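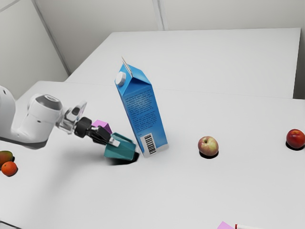 Slide 1: Fruit and a tall blue carton.

Okay, breakfast! Start with the question: who ate before they came? Hands up, wait for the laugh.

My grandmother in Flolwood made one breakfast her whole life — oats soaked overnight, a grated apple, milk poured on at the table. I thought it was boring until I was 31. Now I could talk about it for an hour (I have 12 minutes, Khoa is timing me).

Tell the Skalto market story. 400 people in line for porridge, in September, in the rain! Mention Ruoxi Fu's rice version with ginger. Say it slowly, people write this one down. 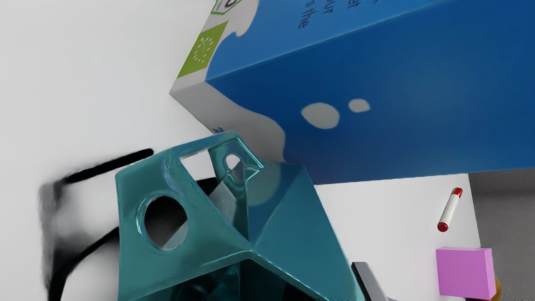
Slide 2: Carton, blue and white.

Milk next. Cold or warm? I go warm, Dehua goes cold, we've argued since college. Let the room vote.

Then the soaking. 3 hours works, overnight is so much better — the oats go soft and almost sweet. Don't get stuck on steel-cut, it ate up all my time at the library talk.

Finish with the recipe card. Pass the bowls around while I take questions.

Talk notes by Eamon McGrath, 29 Mar 2020 | Contact | Back to top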